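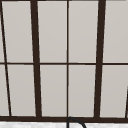 Pre-collection and batch inspection checklist
Scene: Tillside kitchen, sink side
Simulator build: Plidia
Site: Dalport
Date: January 2026
Filled in by: Iddrisu Amoah

Mark each item OK, FAIL or N/A. Write a comment for anything that isn't a plain OK. A FAIL in Section A or B stops collection until it's cleared. A FAIL in Section C can be carried over to the next shift if it's written up here.

Section A. Scene and assets

A1. Scene loads from the locked file, no local edits.
OK.

A2. Random seed written into the episode header.
OK. Header now also carries the parent seed. The November batch didn't have it and we couldn't replay any of it properly.

A3. Window, sill, benchtop and tap load with their final materials.
OK. Dark frame, pale mottled bench, dark gooseneck tap. If any of them come up in the default checker material, quit and reload. Don't just toggle the renderer.

A4. Window glass set to plain grey, no backdrop behind it.
OK. Backdrops are for the variation run only. Please don't switch one on to make the preview look nicer and then forget it.

A5. Collision shape of the tap matches the visible shape.
FAIL on first check, OK on second. The collision shape was still the old straight spout, so the arm could pass through the top of the curve without a contact being logged. Swapped for the curved one and restarted the session. Episodes recorded before the restart are in the reject folder.

A6. Physics step and recording step agree with the run sheet.
OK.

Section B. Cameras and recording

B1. Each camera opens and writes frames.
OK.

B2. Sink camera pose read from the scene file, not typed in by hand.
OK. The upright members of the window lean a bit in this view. Leave it alone. Last winter someone straightened the view by adjusting the pose and we lost a day of collection to it.

B3. Top of the tap spout in view at the bottom of the sink camera.
OK. Spout only. The base and handles aren't expected in this one.

B4. Start-of-episode stills saved and opened by a person.
OK. Opened them at full size. The thumbnails are too small to show a shift in the sill line.
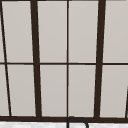

Compare the sill and the middle horizontal bar against the reference still as well as the tap. The bars are the best thing to line up on in this view. The glass is one flat tone and gives you nothing to match, and the automatic check has the same trouble, so a pass from the script on the sink camera is not enough by itself.

B5. Frame times increase with no gaps.
OK after rerun. The first pass showed a gap in episode 2127. The frames were all there and one had been stamped twice. Restamped from the simulator clock and noted in the header.

B6. Joint positions, gripper state and camera frames share one clock.
OK.

B7. Disk space checked before the run and again at changeover.
OK before the run. FAIL at changeover, the check was skipped. There was plenty of room left but it still counts as a fail.

Section C. Episodes

C1. Task text matches what the operator was asked to do.
OK, with changes. Some task lines said "faucet" and some said "tap". Both are allowed in the Quansah set, but the word has to be picked by the script and not by whoever is typing. Corrected at changeover.

C2. Operator has done a warm-up and it was thrown away.
OK.

C3. Episodes with no movement at the start are trimmed or flagged.
FAIL, carried over. 7 episodes have a long still stretch before the arm moves. They've been flagged and not trimmed. My view is we should keep a few of these, as the policy will spend time waiting in real use too, but that needs a decision before the export.

C4. Failed attempts kept and labelled as failed.
OK. Reminder for new operators: don't delete a bad grasp. Press the fail key, reset, and go again. The learning side wants them.

C5. Near-identical frames handled as per the run sheet.
FAIL, carried over. The sink camera hardly changes from one sample to the next when the arm is working out of its view. The duplicate filter wants to drop most of that stretch. With the filter off we store a lot of the same window. With it on, the sink camera ends up shorter than the others and the loader complains.

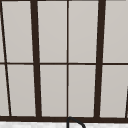 Ama Dogbe replied that the filter should stay off for this batch. She would sooner pay for the disk than have streams of different lengths, and she pointed out that a model trained on three cameras also has to learn when one of them has nothing useful to say. If we thin the frames, do it in the loader, where it can be undone. She also asked that C5 be reworded so it's clear the raw recording is never to be filtered.

Agreed. New wording for C5: "Raw streams complete and of equal length. No duplicate filter applied at recording." Will go in the next issue of this sheet. Under the new wording this batch would be OK, but I've left it as a FAIL under the wording we had on the day.

C6. Train and held-out episodes split by seed, not by frame.
OK. Checked by hand that no parent seed sits on both sides.

C7. Labels spot-checked by someone other than the operator.
OK. 2 labels changed, both from success to partial. The object was let go before the arm had cleared the edge of the sink.

Section D. Close-out

D1. Reject folder reviewed and reason codes filled in.
OK. Anything from before the A5 restart is coded COLL.

D2. Reference stills copied to the batch folder.
OK.

D3. Session log exported and attached.
OK. The log has the restart in it, so the session will show as two parts.

D4. Open items handed over.
C3: decide whether to keep or trim the still starts. With Ama Dogbe.
C5: reword. With Iddrisu Amoah.
B7: add the disk check to the changeover prompt so it can't be skipped. Not yet assigned.

Batch status: accepted with 3 open items. Export on hold until C3 is settled.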